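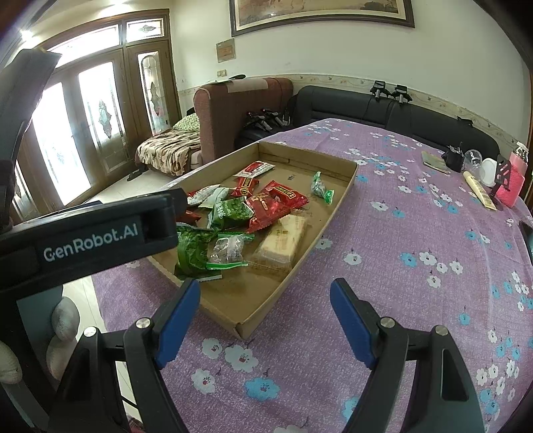 What should staff do when snack packets from different makers have been put together in one open tray?
Keep them in the tray, sort them by wrapper, and check each packet for a date and an intact seal before anything is handed out.

Ticket subject: Mixed snack trays, Florkisgate pantry
Opened by: Štefánia Brabec, Pantry Services
Priority: Normal
Status: Resolved

Reported problem
The November delivery from Flititz was unpacked into open trays without its outer bags. The stock list shows 11 product lines, but the smaller packets carry no line number and could not be matched to the list.

Log entry 1
The requester was asked to stop refilling the shelves until the packets had been matched. Trays already on the shelves were returned to the sorting table.

Log entry 2
Packets were compared with the Flititz price sheet. Most lines were matched by wrapper. Two remained open – a candy and a plain biscuit, both listed under the supplier name Võ.

Log entry 3, 2:00 p.m.
Flititz confirmed that both items are sold by weight and have no line number of their own. They are to be entered as "assorted, loose" in the Brillum stock program. The requester reported that Brillum rejected the entry. The quantity field had been set to 3,000 in place of 1,000, which is the limit for assorted goods. The figure was corrected and the entry was accepted.

Resolution
Outer bags are to be kept with the stock until the line numbers have been recorded. Packets with an open seam are to be set aside and reported under a separate ticket.

Closed with the agreement of the requester.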